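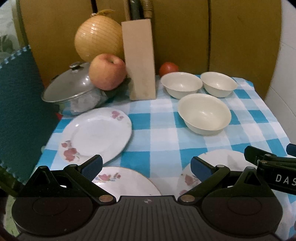 Thanasis Ververidis asked whether the adapter leads for the older trucks would be ready before the clinic in October, and whether the steering wheel buttons would still work with them. The leads will be ready. The buttons work on every truck we have tried except the Maddocks vans, which need a separate module.

Progress since the last report

The Brekunholm shop has now fitted replacement radios and backup cameras in 85 of the vehicles on the grant list. Plilside started later and has finished 14. Both shops use the same plug-in leads, so no factory wiring has been cut. Drivers at Plilside complained of a whine through the speakers at idle. We moved the ground to the bracket behind the dash and have had no further complaints.

Parts

We ordered 1,128 connector shells from Inum. The first delivery had the wrong locking tabs and went back. The second was correct, but the reverse signal wire was left out of the bag and we are buying that locally. It adds a small cost, which is in the attached sheet under sundries.

Open items

The module for the Maddocks vans is on back order. Three vans are waiting for it with the old radios still in place.

Amplifier bypass on the long-cab trucks: tested on one, works, needs a write-up.

Labor is over budget at Brekunholm on account of the dash trim, which is slow to remove on the older models. We would like to move money from the training line to cover it. Please let us know by Friday if that needs a form.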